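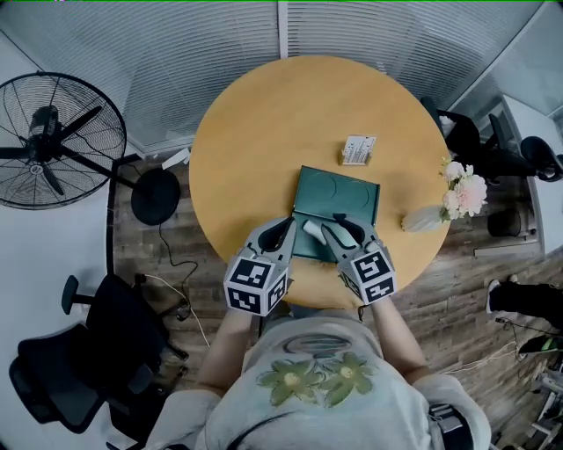 Lise Chan asked us in December whether we were buying too early, and whether a second set of hand-held grippers would sit on a shelf while we waited for the arm. Fair thing to ask. The short reply is that the grippers have been in use every working day, and they've changed what we want to buy next.

Progress report to the Cistier fund, equipment stage
Prepared by Wanda Szewczyk, Wivdale workshop
25 Mar 2018

Where the money has gone

We have spent almost 30 per cent of the equipment grant. Most of that went on two pairs of hand-held grippers, the printed marker cubes that go with them, spare finger pads and a batch of storage drives. The pads wear faster than we budgeted for, so I've moved a little across from the travel line to cover a bigger order. Marianna Szewczyk has the receipts in the shared folder, sorted by month, and the GST is shown separately this time.

The furniture cost us nothing. We're working at a round table and on office chairs we already had, and I'd like to keep it that way until the arm is here and we know what height it wants.

What we've learned about the tasks

We're very happy with the small-object work! Opening and closing lidded boxes, setting a small thing into a tray, picking it out again - these sounded easy on paper and they are a wonderful test. People pick up the grippers quickly. Sławomir Tomaszewski had his first new person recording usable runs before lunch, and he now thinks half a day of training is plenty, where the plan allowed two.

We have 11 tasks written up and 8 of them recorded to the standard we agreed. The other three all need a deeper tray than the ones we own, and trays are cheap, so expect those to be finished well ahead of the arm.

One change to the plan: the original budget had a single fixed camera over the table. Hands and forearms get in the way of it more than we expected, and the markers drop out for a moment when a cube tilts too far. We would like to add a second camera on the side wall. The quote from Głowacki is in the folder and fits inside the contingency.

The arm

We looked at two suppliers. Neleck came back with the better lead time and will let us fit our own fingers to the wrist, so the ones we use by hand can be the same ones the arm uses. That matters a great deal to us. Their price doesn't include the stand or the safety mat, and I've added both to the table in the attached sheet so you can compare like with like. Danuta Kaczmarczyk has gone through the service contract and wants the call-out clause reworded before anyone signs.

Power is fine. The floor is a bit less tidy than I'd like, with cables running across it, and I've asked for a small amount for floor covers and a proper cable run from the wall. Please treat that as part of the arm purchase, as the installers will want it done first.

What we need from you

Approval to move the second camera into this stage, and a yes or no on Neleck as the preferred supplier. If we have both by the end of next month we keep our place in their build queue. Lise, you're welcome to come and try the grippers before you decide - bring something small and awkward to pick up.

The next report will cover delivery dates and the revised spend on finger pads.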